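Home / Guidance / Good practice for hand-held gripper recording

Questions about the home recording rules

Arkcombe runs the home recording programme from its office in Grodton. These answers go with the printed rules in your kit and were last changed on 24th September. If the two disagree, follow this page.

Do I have to read the rules before my first session?

Yes. You sign for them when the kit is handed over, and your first session will not be accepted until we have the signature. It takes one read through. Reviewers will quote rule numbers back to you, so keep the sheet somewhere you can find it.

Who is allowed to use the grippers?

Only the person named on the agreement. Other adults in the house may not take a turn, even if they are registered with another project. Children should not handle the kit at all – the linkages can pinch.

How long can a session be?

Stop after 230 episodes or when your hands are tired, whichever is sooner. We would much prefer a short session to one where the last part has to be thrown out. Leave at least 5 minutes between batches and put both grippers down while you rest.

What counts as one episode?

One task from start to finish. Begin with both grippers clear of the objects and end the same way. If you drop something in the middle, carry on and pick it up with the gripper. Don't use your fingers. A dropped object that is recovered properly is still a good episode, and you don't need to mark it.

May I use my own belongings?

For most tasks, yes, and we encourage it. Don't use medicines, bank cards, letters, or anything with a name or address on it. Check the backs of things as well as the fronts. For jewellery tasks, use pieces you would not mind scratching. We do not pay for damage to your own items, and this is set out in section 4 of the agreement.

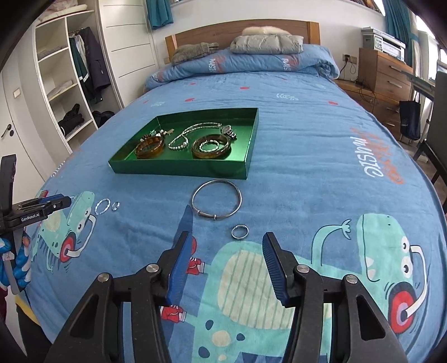

Small items have their own rule, which is Rule 12. Every piece has to be on the work surface before you press record, and you should be able to see all of them from where you stand. For a tray task, some pieces go in and some stay out. A bed will do as the surface: bangles and a beaded bracelet in a shallow metallic-green tray, with a plain silver ring and a slim bangle on the bedspread beside it, is the sort of layout we mean. A printed cover such as the blue one with the dinosaurs is allowed. You don't need to change to plain bedding, but pull the cover fairly flat so that a ring can't roll into a fold. Count the pieces back in when you finish.

Do both grippers have to be used?

Both must be held for the whole of a two-handed task, even if one of them does very little. Let the idle one rest to the side with its jaws still. Please don't tap it or wave it about.

How tidy does the room need to be?

Ordinary tidy. We want homes that look lived in, so open wardrobes, hanging clothes and bedding on shelves are all fine. Family photographs, post, screens that are switched on and anything showing your location are not. Mirrors should be covered or turned. Close the door if someone else is likely to walk past.

Someone came into the room while I was recording. What now?

Stop the episode and delete it on the device before you upload. If it has already gone up, write to us with the episode number and we will remove it. There is no penalty for reporting this. There is one for leaving it in.

How should I clean the finger pads?

Use the Flulon wipes in the kit and let the pads dry. Don't use kitchen spray, which can leave a film on the ribs. If a pad starts to lift at the corner, stop using that gripper and ask for a new set. Glue is not a repair under these rules.

Is there a limit on total episodes?

Each home is capped at just over 3000. After that we close the kit and collect it. The cap was brought in last April, after the Hosseinzadeh review found that too much of the collection came from a handful of rooms.

Who decides if an episode breaks a rule?

A reviewer first. If you disagree, you can ask for a second look from Aroha Trevaskis, who keeps the rules and has the final say. Send the episode number and a line or two on why you think it should stand. Long statements don't help.

Filed under: Rules and standards | Home recording | Small objects

Related
Rule 12 in full: small and loose items
Packing the kit for collection
What reviewers look for in two-handed tasks
Changes following the Hosseinzadeh review

Contact the rules desk | © Arkcombe, Grodton | Back to top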